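Demonstration Working Group
Minutes of the meeting held on Tuesday, April 28, 2020

Present: the project lead, two demonstrators, the software lead, the data reviewer, the workshop representative. The Patwood representative joined by telephone for items 3 and 4.

Apologies: the safety adviser.

1. Minutes of the last meeting

The minutes were agreed with one correction. Under item 4, "remote sessions" should read "hand-held sessions". The action on spare cables is carried forward.

2. Progress on demonstrations

The data reviewer reported that 600 demonstrations of the basket task have now been accepted for the Pestus project. These are all hand-held, with the demonstrator holding the grippers and doing the task at the table. Acceptance has been slower for the small round items than for the boxes and bags. The main fault is a wrist turned too far for the arm to copy. The software lead said the arm stops at its joint limit in these cases and the rest of the recording can't be used.

The demonstrators said the basket makes this harder. The sides are high enough that the hand has to come in steeply, and the natural thing is to roll the wrist to get the fingers either side of the item. It was suggested that they come in over the front rim and keep the gripper as upright as they can until the fingers close. Both demonstrators have tried this and are content to carry on with it.

The idle hand was discussed. Some recordings have the second gripper moving about while the first is working, and the training software treats this as part of the task. It was agreed that for one-handed items the second gripper is to be put down on the table before the reach starts and left there until the item is out of the basket.

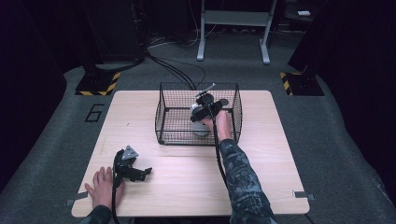
Reaching into the basket with one gripper, the second laid on the table.

The data reviewer asked whether the free hand should be off the table as well. The group saw no need. Demonstrators may rest it where they like so long as it does not touch the basket or either gripper.

Agreed: the working instruction to be changed to cover both points.
Action: data reviewer.

3. Remote control trials

The software lead gave a verbal report. Five remote control sessions were held with the Sirko arm, using the Bilter handset. The operator could complete the basket task but took a good deal longer than by hand, and most of the extra time went on lining up above the basket. The recordings themselves are clean and need no conversion, as the joint positions come straight from the arm.

The Patwood representative said their preference is still for remote control, as the finished system will be run on the same arm. The project lead replied that the number of recordings asked for could not be reached that way in the time left. After some discussion it was agreed to keep to hand-held demonstrations for the bulk of the work and to record a smaller set by remote control for checking. The Patwood representative asked for this to be put in writing.

The delay between the handset and the arm was raised. The software lead believes it comes from the network and not from the handset, but has not been able to test this with a direct connection.

Action: project lead to write to Patwood. Software lead to repeat one session with the handset wired directly.

4. Length of sessions

Demonstrators have been working for up to an hour without stopping. The data reviewer has compared early and late recordings and finds more dropped items and more hurried closing of the fingers towards the end. It was agreed to limit each session to 45 minutes, followed by a break away from the table. The count per day will fall slightly. Patwood accepted this.

One demonstrator asked if items could be changed over part way through a session, to save doing the same reach all morning. The data reviewer had no objection provided the change is logged at the time.

5. Equipment

The workshop representative reported that the left gripper has some play in one finger and will be looked at this week. There is no spare. Two-handed items will be left until it is back.

Cables: the demonstrators find that the gripper cable drags on the basket rim during the reach and can shift the basket. Running it along the inside of the arm helps. The workshop will try a lighter cable and a wrist strap.

Action: workshop representative, with the spare cables from the last meeting.

6. Any other business

The software lead asked that failed attempts be kept and marked as failed. At present some are deleted at the table. Agreed.

The review with Patwood remains fixed for October.

The date of the next meeting will be sent round once the left gripper has been repaired.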